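Olham Schools Put Theater Back on the Daily Schedule

The Olham school district has restored theater as a credit-bearing course at both of its high schools, ending a gap that began in 2015, when the last full-time drama position was left vacant after a retirement. Students in grades nine through twelve may now take up to four semesters of acting, stagecraft or playwriting during the regular school day.

The change follows two years of planning led by Jeanine Hermans, the district's coordinator for arts instruction. During that period, theater survived mainly as an after-school club, which met in the cafeteria and staged one production each spring. Students who rode the bus or held jobs in the afternoon could seldom take part.

“We had a good club and a very dedicated sponsor,” Hermans said. “What we did not have was a place for the student who had to be home by four o'clock.”

Enrollment in the first semester reached almost 200 students, divided between the north and south campuses. Stagecraft drew more interest than the district had planned for, and a further section was opened at the south campus in October.
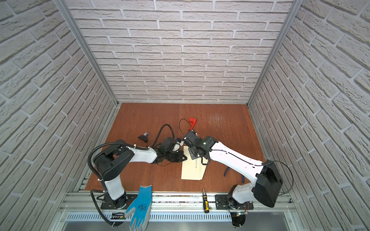

A Curriculum Built Around Production

Each course is organized around work that is eventually performed. Acting students begin with scene study and move to short one-act plays by the end of the semester. Students in stagecraft learn lighting, sound, costume repair and set construction, and are assigned to a production crew by the sixth week.

Naomi Mohamedi, who teaches at the north campus, spent nine years as a stage manager before entering the classroom. She asks every student, including those who intend only to act, to call at least one rehearsal from the prompt book. Grades are based on attendance at rehearsal, a written journal and a final conference with the teacher. There is no written examination.

The playwriting course is smaller and meets only in the spring. Its students submit a ten-minute script, and several are chosen for a public reading at the Howlader Playhouse on Mill Street.

Funding and Facilities

The district pays for two teaching positions from its general budget. Equipment was purchased separately with a grant of $3,000 from the Tosard Fund, which covered replacement dimmers, a set of headsets and a used sewing machine. The playhouse has also agreed to lend costumes at no charge, provided they are cleaned before their return.

Space remains a concern. The north campus auditorium is shared with the band, the orchestra and the debate program, and rehearsals must be scheduled a full semester in advance. At the south campus, scenery is built in a former auto shop and carried across the parking lot in sections — a task that has been postponed more than once on account of rain.

Principal Asanka Uddin has asked the school board to consider a covered loading area as part of the next building plan. The board is expected to take up the request in April.

The first productions under the new program will open in the spring, beginning with an evening of one-act plays at the north campus. Curtain is at 7 p.m., and admission is free for students with a current school ID.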